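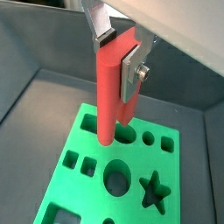 The Grodari gripper kit holding a red part over the green shape-sorting board, Domwood shared workshop.

Grodari Two-Finger Gripper Kit: Member Equipment Review
Prepared by Vasylyna Romaniuk for the Domwood Workshop, 28th January

The workshop purchased this kit from Itum for $117 to equip the robot arm on the electronics bench. Assembly required 2 evenings. The printed instructions are clear except for page 6, which shows the finger plates reversed.

The fingers are brushed aluminum and fasten with ordinary socket-head screws. A black pad provides the grip. Members should check the screws before each session, as two worked free during the first month of use.

Testing was carried out with the shape-sorting board placed in a gray plastic bin. Over 3000 cycles the finger plates remained straight. Flat-sided parts were held securely. Smooth round parts turned in the grip unless the closing force was raised, and the manual offers little guidance on that setting.

The kit is recommended for member projects. Replacement pads are stocked in the Carroll cabinet and must be signed out.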